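Spent April reading the minute books of the Lutbridge water company, 1843 onward. Posting a few notes before I forget them.

The first book has 313 pages. The first 70 are almost entirely arguments over where the pipe should cross the river. No water moved anywhere in that stretch of the book.

The clerk signs as Matei, no first name. His handwriting is good until the winter entries, then it gets small and cramped. I think he was saving paper -- the margins disappear at the same point.

Households paid by the tap. A second tap cost extra, so people ran one tap in the yard and shared it between 2 families. The company knew and complained about it at nearly every meeting.

There is one long entry on washing days. Pressure at the top of the hill dropped so low that the upper streets asked for their own hours. They were given early morning, before 6.
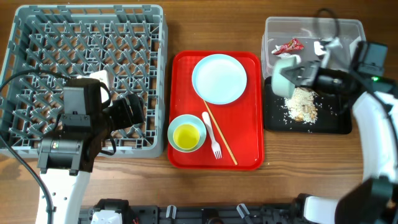

Nneka Briggs replied that her grandmother's street still kept to early washing long after the mains were replaced, and that she had always taken it for a church thing. Does the book say which streets?

It does, Nneka. Goka Lane, Upper Goka Lane and the row behind the chapel. If your family was on any of those I can send you the page.

Leaks were reported by knocking at the clerk's house. He asked for a bell at the office instead. Refused twice, then approved with no explanation.

The second book is in worse shape. Water damage, mostly along the bottom edge. I can read the top half of each page and will start on it next.

Recent posts
Reading old ledgers: abbreviations
The chapel row rent rolls
Lutbridge street names, A to G
Notes on iron gall ink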